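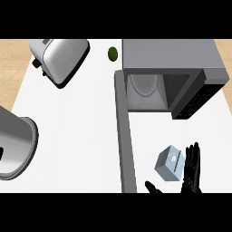
**Figure 3.** A white kitchen countertop from overhead, with a toaster and an open microwave oven.

### 4.2 Where the counter goes

I went into this part of the study thinking I'd be writing about cooking. I had 121 kitchen diaries from renters in the Golgate and Trellau buildings, a stack of floor plans, and a pretty firm hunch that people who cook more would complain more about counter space. That hunch didn't hold up. The loudest complaints came from people who hardly cook at all (one diary lists toast for dinner on most nights of February), and it took me a while to see why.

What they were short on was landing space, meaning a bare spot next to an appliance where you can set something down. Counters like the one in Figure 3 look generous on a floor plan. Then a toaster goes down, and a microwave, and the microwave door needs room to swing, and suddenly the counter you measured and the counter you can use are pretty different things. I started calling the second one "free counter" in my notes and the name stuck, so I'll use it from here on.

I measured free counter in a very plain way. Each household marked on a printed outline of the kitchen everything that stayed out for the whole diary period. I took that away from the full surface, and I also took away the sweep of any door that opened over the counter. Toaster ovens and microwaves both counted. Bread boxes with a drop-down front gave me a headache, and I ended up including them too. Dish racks I left in as occupied space even when the diary said they were folded up at night, mostly to keep the coding simple. A stricter reader might do that part differently!

The Golgate kitchens are older and have one long run of counter. The Trellau kitchens split the same length into two shorter runs with the stove between them. On paper they're equal. In the diaries they really aren't: people in the split kitchens tended to give one whole side over to appliances and then do everything else on the other, and they wrote about it with a lot of feeling. "I have a microwave side and a me side" is my favorite line in the whole set.

I also asked everyone to draw their ideal kitchen, with no budget and no rules. I expected islands. I got a few, sure, but 21 of the drawings just moved the microwave somewhere else, onto a shelf or into a cabinet, and left the rest of the room alone. The Rinaldi survey form I borrowed for the earlier interviews has no place to record an answer like that (it asks about cabinets, flooring and lighting), so I added a blank page at the back for the second round.

There's one wrinkle I haven't sorted out. Households that had moved within the past year reported less trouble than I'd have guessed from their free counter. Maybe they hadn't unpacked everything, or maybe a new place just gets a grace period. The diaries don't say, and I didn't think to ask at the time. I pick this up again in Section 5, along with the Bravix building, where the counters are deeper and the renters put their appliances in two rows.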